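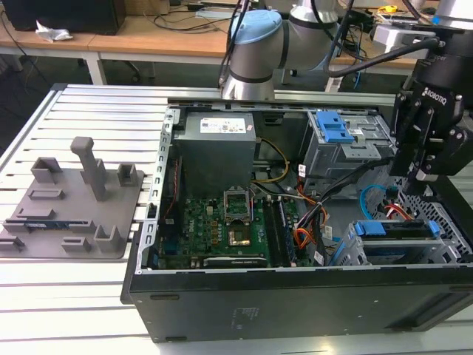 *二号工作台:内存条放在左边料盘的长槽里,右边是打开的机箱,夹爪停在机箱右端上方。*

# 招人啦:来 Clerkgate 手把手教机械臂装电脑(兼职 / 短期,七月开工)

大家好,我是 Naima Kettani,在 Favham 管示教这一摊。我们手上这个项目叫 Kioko,内容说起来很简单:让机械臂学会拆装台式电脑里的零件,内存条、扩展卡、硬盘、各种线缆接头。教的办法也很朴素,人来做,它来记。所以我要找一批愿意坐下来(有时候是站着)一遍一遍做示范的人,这次一共招 7 位。

先把最要紧的几句放前面,省得你看到最后才发现不合适:

- 地点在 Clerkgate,必须到现场,遥操作也是在现场的操作位上做,目前没有在家远程的岗位
- 兼职,每班半天,上午班九点半开始,下午班两点开始
- 按小时付钱,培训和试做的时间照付
- 不要求会编程,不要求学过机器人
- 要有耐心,真的要有耐心,后面我会反复提这件事

## 具体干什么

我们有两种示教方式,入职以后两种都会学,学完看你更顺手哪种。

第一种是拖动示教,就是用手抓着机械臂的腕部,带着它走。从料盘上方开始,降下去,夹住零件,抬起来,转到机箱那边,对准,往下压。听着像小孩子学写字时大人握着手,做起来也差不多,区别是你得时刻想着夹爪的指尖在哪儿,别光顾着看自己的手。很多新人第一天都会犯同一个毛病:手往前送得太快,夹爪的侧面先蹭到旁边的支架,零件还没碰着呢,料盘已经歪了。没关系,歪了扶正重来。

第二种是遥操作。你坐在操作位上,面前是两块屏幕,手里握着主手,机械臂跟着你的手动。软件是我们自己写的,叫 Furis,界面谈不上漂亮(写界面的 Geert Dierckx 会看到这句话,我先跟他道个歉),不过该有的都有:开始录、暂停、标记失败、撤销上一条。脚踏板踩住才会动,松开就停,这个习惯第一天就得养成。

任务单每班开始前会贴在操作位旁边。比如某个班的任务单可能长这样:

1. 从长槽支架里取出内存条,插进主板的内存槽
2. 把内存条拔出来,放回支架
3. 换一个起始位置,再来
4. 中途挪动一次料盘,再来
5. 故意抓偏一点,然后纠正回来,再来

第五条经常有人问我是不是写错了,没写错!我们特别需要“出了点小岔子又救回来”的示范。全程顺顺当当的示范当然要,可要是它只见过顺当的,碰上夹歪一点就傻站在那儿了。所以你要是哪一条抓歪了又自己调正了,千万别删,标上“恢复”,我会很高兴的。

## 难在哪儿

我想把这一段写得老实一点,免得你来了觉得被骗。

机箱里面很挤。内存槽边上就有一堆线,橙的红的白的,弯来弯去,夹爪的手指要从它们旁边下去。你用自己的手干这活儿,线挡着了,小拇指一拨就过去了,都不过脑子。换成两根手指的夹爪,你得先想好从哪个角度进,手腕转多少,线会往哪边倒。我自己刚开始做遥操作的时候,有一整个下午都在跟一根黄色的线较劲,回家路上满脑子还是它。

内存条又薄又长,夹的位置偏一点,往下压的时候就会斜。缺口要对上,两头要平,力气要匀。遥操作的时候手上的力反馈有,但很轻,主要靠眼睛看,靠一点一点试。我们的规矩是宁可慢,压不下去就抬起来重新对,别硬来。硬压坏了东西不会扣你钱,可是那条示范就废了,主板也得换,换主板的是 Mercy Mollel,她换得很快,但是会叹气。

然后就是重复。同一个动作,一个班要做很多很多遍。有人觉得这是折磨,有人觉得特别解压(我属于后者,戴上耳机听点什么,一个上午就过去了)。你大概知道自己是哪种人。如果你喜欢拼模型、织毛衣、焊电路板、修手表、给小物件上色,那我猜你会喜欢这活儿。

到上个阶段收尾的时候,我们一共录了 2,146 条示范,审核以后留下来的是 1,208 条。没留下来的那些,大部分毛病都不大:开头没回到起始位,录到一半有人把手伸进工作区,零件放回去的时候没卡进支架,还有标记忘了打。这一轮我想把留存的比例提上去,办法就是培训做细一点,班次排松一点,不催数量。你的工资跟录了多少条没有关系,只跟工时有关系,这句我希望大家看两遍。

## 你会跟谁一起干

平时带班的是我和 Kanini Chege。Kanini 负责审核,她会把你录的东西一条条看过去,留言写得很细,比如“抬起的时候停顿太长,下次可以连贯一点”或者“这个角度漂亮,多来几条”。她的留言都存在 Furis 里,你登录就能翻到,不用等谁来找你谈话。

硬件归 Mercy 管。夹爪松了、线缆缠住了、相机歪了,喊她就行,别自己拧螺丝。软件归 Geert 管,程序卡死也好,录制按钮没反应也好,写个便条贴在他桌上,他喜欢纸的。

排班找 Nafula Ondieki,换班、请假、临时来不了都找她,提前一天说就好。

目前有 2 张工作台可以同时开工,所以同一个班里人不会多,基本上是两位示教员加一位带班的。

## 我想找什么样的人

硬条件不多:

- 年满十八岁,可以在本地合法工作
- 能看懂中文任务单,能用中文写简单的备注(写错别字没事,我也写)
- 一周至少能来两个班,能连续做满一个月最好
- 近距离看小零件没有困难,戴眼镜当然可以
- 双手能做精细动作。如果你有手部或者别的方面的不便,又对这份工作感兴趣,请写信跟我说说,操作位的高度和主手的位置都能调,左手操作也支持,我们一起看看怎么弄合适

有这些经历的话请一定写在信里,我会优先看:

- 自己装过或者修过电脑,哪怕只是加过一根内存条
- 做过产线装配、电子维修、牙科技工、珠宝加工之类的手上活儿
- 玩过遥控飞机、遥控挖掘机,或者开过真的挖掘机(认真的,上一轮里遥操作最稳的那位就是开挖掘机的)
- 以前做过数据采集或者标注,知道“标签要统一”是什么意思

完全没有以上经历也别打退堂鼓。我们上一轮有位示教员来之前在花店包花,手特别稳,学得比谁都快。

## 流程是这样的

先写信给我,信里说说你是谁、什么时间方便、为什么想来,几句话就够,简历有就附上,没有就算了。写信请寄到招聘页上的 Kioko 项目邮箱,标题写“示教员 + 你的名字”,不然很容易淹没在别的信里。

收到以后我会约你来试做一次,时长一个小时,付钱的。试做的内容是用拖动示教把内存条从支架搬到机箱上方,不要求插进去,然后在遥操作位上随便玩一会儿,感受一下手感。我不看你成功几次,我主要看你抓歪了以后会怎么办,还有你会不会在该停的时候停。

试做以后我会尽快给你答复,成不成都会回。如果双方都觉得合适,就安排培训。培训头一个班讲安全和急停,第二个班学拖动示教,第三个班学遥操作,接下来跟着带班的人录几条不计入正式数据的练习。Kanini 点头了,就可以上正式的任务单。

## 安全和隐私

进工作区之前把长头发扎起来,围巾、挂绳、手链摘掉,口袋里别放会掉出来的东西。急停按钮在哪里,第一天会让你闭着眼睛摸到为止。机械臂在自动运行的时候,人不能把手伸进台面上方,任何理由都不行,零件掉了也等它停稳了再捡。

工作台边上装着固定的相机,录的是台面、机械臂和零件,拖动示教的时候会拍到你的手和前臂。脸一般不会入镜,万一入镜了,审核的时候会把那一段删掉。操作记录用编号存,名字不会跟数据放在一起。入职的时候有一份同意书要签,请慢慢读,哪条不明白当场问,想带回家读也可以。

## 大家常问的

**站着还是坐着?** 遥操作坐着,拖动示教多半站着,也有高脚凳。半天的班中间有休息,茶水间有咖啡和茶,饼干看运气。

**能不能只做遥操作?** 培训的时候两种都要学,正式排班可以说偏好,Nafula 会尽量照顾。

**会不会教着教着把自己教失业了?** 每次招人都有人问,问得好。眼下这一轮的任务做完,后面还排着硬盘架和线缆接头,够我们忙的。再往后的事我没法替公司打包票,合同写多久就是多久,这一点我会在你签字前讲清楚。

**可以带朋友来参观吗?** 班次里不行,想看的话跟我说一声,我另外找时间带你们转转。

**能看到机械臂学成什么样了吗?** 能!每隔一阵子我们会把新训练的模型放上台跑一跑,示教员都可以来看。看它用跟你一模一样的小动作把内存条扶正,那感觉真的很奇妙,我第一次看到的时候在旁边叫出了声。当然它也会学到你的坏习惯,比如我爱在松手前多晃一下,现在它也晃。

**英文不好可以吗?** 可以。Furis 的界面有中文,个别报错信息还是英文的,截图发给 Geert 就行。

七个位置招满就停,来信我按收到的顺序看,这个月内写来最好,七月的班次表 Nafula 已经在排了。有别的问题也尽管写信来问,再琐碎都行,我回信偏啰嗦,你从这篇招聘里大概也看出来了。

Naima Kettani
Favham,Kioko 项目示教组
Clerkgate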